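Skivholm – simulated kitchen episodes for purchase planning

Data card, revision of 23/11/2021
Maintained by Rocío Lozano and Tien-fu Liu, Plaketside
Contact for budget questions: Nicanor Bravo

What the set is for

Plaketside has to decide next March which hand to buy for the sink station, and how many. The simulator license is already paid, so we test each task in a rendered kitchen before any money goes to hardware. Skivholm is the record of these tests. It holds 303 episodes around a sink, with plates and food as the main objects.

The set was not made for training a policy that goes directly to a real machine. Some groups have asked for it, and we do not refuse, but we did not check it for this purpose.

Contents

episodes/ – 303 folders, one for each episode
cameras/ – rendered views, stored for each episode
costs/planning.csv – one line for each item we may buy
notes/ – free text by the operators, partly in Spanish

The first 100 episodes were recorded with the old joint limits. Please do not mix them with the others when you compare reach. 23 episodes have no operator note.

How we use it for the budget

For each episode Meinrad Camenzind writes down which parts the task would need in reality: hand, wrist, mount, cover against water. These parts are then matched with the quotes from Montes and Zusside. The quotes are not in this package. In planning.csv you find only our own planning price, without tax. The wrist cover is entered at 895 for each piece, and this is the line that changed the most between revisions.

A part is entered in the purchase list only when two operators ask for it independently. Ramiro Goicoechea would like to change this rule, because spare fingers are rarely requested by two people and we will surely need them. The question is open.

Sample views, sink station:

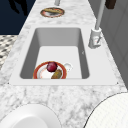
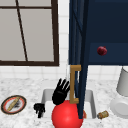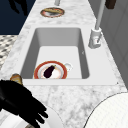

Known limits

Water is not simulated. The need for covers is therefore an estimate by the operators, and it should be read like this.

Contact forces on soft food are too high in the simulator. Do not use them to choose a force sensor.

Delivery times are missing in planning.csv for everything from Zusside. We asked twice – the column stays empty until they answer.

Changes to the cost file

Please send corrections to Nicanor with the line number and the old value. Do not sort the file, the purchase form reads it by position.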